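Teleop demos for a grocery task: how much should I vary the start?
Posted by Tsehay Tilahun in Teaching by Demonstration, Mon 8 October

Hi all, first time posting, long time lurker. I'm recording demos by remote control for a two-armed robot. The job is simple on paper: take a vegetable off the store rack, put it in the shopping basket, go back for the next one. I have 300 demos so far and threw out the bad ones, which left me with 285. The trained policy reaches for the produce pretty nicely, then gets weird on the way to the basket. Sometimes it lets go too early, sometimes it just hovers there like it's thinking about dinner.

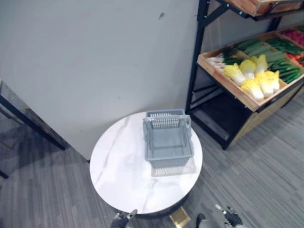

My demos all start from the same pose, arms low and both grippers open, and I drive over to the rack from there. I'm using the leader arms with the Brutine software, if that matters. I've been going for the napa cabbages first (big, easy to grab), then the cucumbers, and I'm saving the green onions or leeks for last because they scare me. The basket stays on the round table with both handles up, and I'm starting to wonder if those handles are half my problem, because I have to come in from the side every single time. Should I fold them down? Move the basket around between demos? Or do I just need a lot more data?

Letay Negash
Move the basket! If it's in the same spot in every demo, the policy can learn "swing the arm this far and open" without paying any attention to where the basket is, and then a small error at the pickup turns into an early drop. I slide mine a little between takes and turn it every so often too. I would leave the handles up for some and down for others, as long as you can get in cleanly both ways. If you're fighting them on every take, your hesitation goes into the data, and I'd bet that's your hovering. Go watch a few of your own demos at normal speed and see how long you sit above the basket before you let go. Mine were embarrassing, I was parking there for 5 seconds at a time.

Also, split your demos by vegetable before you train again. A cabbage and a cucumber want really different grasps and it helps to know which one is failing.

Kedir Yimer
more data. always more data

Saron Hailu
Agree with Letay on the pausing. What fixed it for me was practicing the drop maybe ten times with recording off, then recording while my hands still remembered it. I also keep to 2 people driving, tops. We had everybody in the lab take a turn back in April and the styles were so different that the arm kept switching its mind halfway over. For the green onions, grab near the white end, the leaves flop all over the place and you'll lose sight of your fingertips.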